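Lurnuteo Parts Exchange — Member Support
Ticket 208: Listing photographs refused at upload
Category: Seller account, image upload
Status: Closed
Assigned to: Irén Takács

Summary of the request

The member wrote to Support on Sunday, July 4, 2021, to report that a listing for silver wheel covers could not be published. The listing form accepted the title, the price and the shipping terms. When the member pressed Publish, the page returned to the photograph step and showed the message "One or more files could not be read." No file was named in the message.

The member had tried the Antal browser and the Druvach browser, with the same result in each. The member had also signed out and back in, and had shortened the file names. The account was in good standing and no other listing was affected.

Initial review

Support confirmed that the account had not reached its storage limit. A draft listing with no photographs was saved and published without difficulty, then withdrawn. The fault was therefore placed in the photograph step and the text of the listing was left alone.

The upload log showed 7 attempts. In each attempt the files arrived at the server complete, and were then refused when the small preview versions were made. The member was asked to send the original files by reply to this ticket, without editing or resizing them.

Files received

The original files all opened normally on a staff computer. 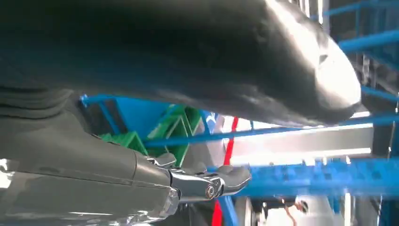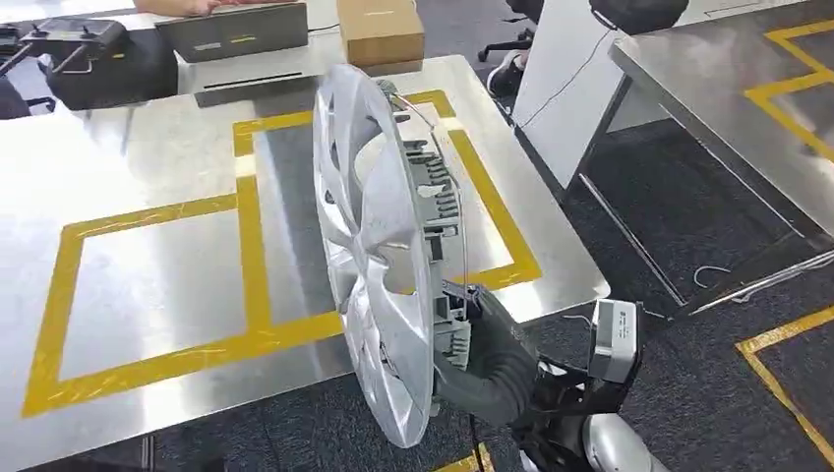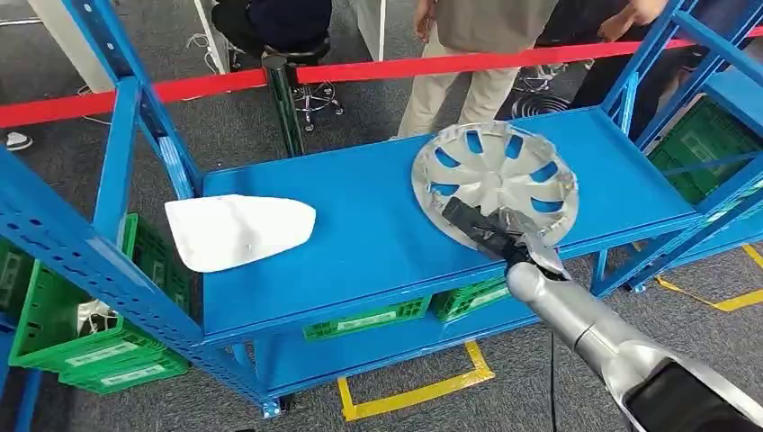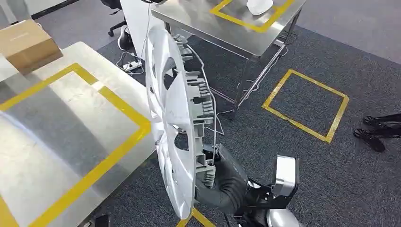

Findings

Two of the files carried a color profile that the preview service does not read. The service should have replaced the profile with the standard one and continued. A change made to the service in the previous week had removed that step, and the whole set was refused whenever a single file failed.

The same refusal was reproduced on a test account with unrelated photographs carrying the same profile. With the profile removed, the test photographs were accepted at the first attempt. File size and file name had no bearing on the result.

Action taken

1. The replacement step was restored by the Clurkgate hosting team.
2. The member's draft was reopened and its expiration date extended, as drafts are deleted after seven days.
3. Support uploaded the original files to the draft at the member's request. Previews were made for all of them.
4. The error message was referred for revision. It should name the file concerned.

Reply sent to the member

"Thank you for your patience. The fault was in our preview service and has been corrected. Your draft is ready for you to review and publish. The listing fee has been waived. Please check the order of the photographs before publishing — the first one is used in search results."

Follow-up

The member confirmed that the listing was live and asked whether older drafts would need to be uploaded again. They will not. Drafts saved before the change keep their existing previews.

The revised error message is scheduled for the December release. Members who receive the present message should open a new ticket and quote this one.

Closed by I. Takács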